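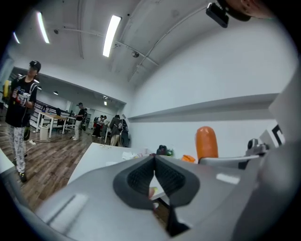

Ebere Obi objected that my last report on the Sodimeo salt works covered the packing hall and skipped the brine entirely, and that a salt works is mostly plumbing. The objection is fair. I went back to Ostness for the September open day and spent the whole morning upstream of the dryer.

## Brine supply and purification

The works takes brine from wells north of the site. It arrives close to saturation and carries calcium and magnesium, both of which would scale the evaporators if left in. Lime and soda ash are dosed in sequence into two stirred tanks, and the mixture then goes to a settling tank, where the solids are drawn off as a thin gray sludge. The clear overflow passes through sand filters before storage.

Nisha Garg led the group through this section. She gave the retention time in the settling tank as 5 hours at normal flow. Shortening it is possible, she said, but the filters then blind faster and the backwash water has to go somewhere. Hardness is checked at the filter outlet once per shift by titration. There is an online analyzer as well, which the operators treat as a trend indicator.

## Evaporation

The plant runs three evaporators in series under falling pressure. Fresh steam heats only the first. Vapor from the first heats the second, vapor from the second heats the third, and the last vapor goes to a condenser fed with river water. The arrangement is standard, and visitors are shown a wall diagram of it that is older than the present piping. Two of the valves on the diagram no longer exist.

Crystals collect in a leg at the base of each vessel and leave as slurry. Crystal size depends mainly on circulation rate and on how long the slurry stays in the vessel. Ramil Sison had a tray of sieved samples in the control room - coarse, standard and fine - and explained that the coarse grade is made in short campaigns, since it ties up a vessel at reduced output.

Scale still forms on the tubes in spite of the purification. Each vessel is boiled out with fresh water every 19 days. I asked whether the interval was set by heat transfer measurements or by habit. The answer was both: it was originally measured, and has not been changed.

## Centrifuge and dryer

Slurry is thickened and sent to a pusher centrifuge, then to a fluidized bed dryer. This floor is loud, and most of what was said on it was lost to me. A sign at the dryer gives the building date of the older section and a floor loading limit of 335 pounds per square foot, which I copied down for no particular use.

## Practical notes

- Entry is by the river gate. The Okafor Street gate is for trucks only.
- The first tour left at 9:30 a.m. and was the only one to include the settling tank platform.
- Closed shoes are required. Ear plugs are handed out at the centrifuge stairs.
- The cafeteria sells the coarse grade in small bags, cash only.

I did not see the well field, which is a separate visit arranged through the Ostness town office. Ebere has asked for the mother liquor purge to be covered next time, and I have a partial flow sheet for it already.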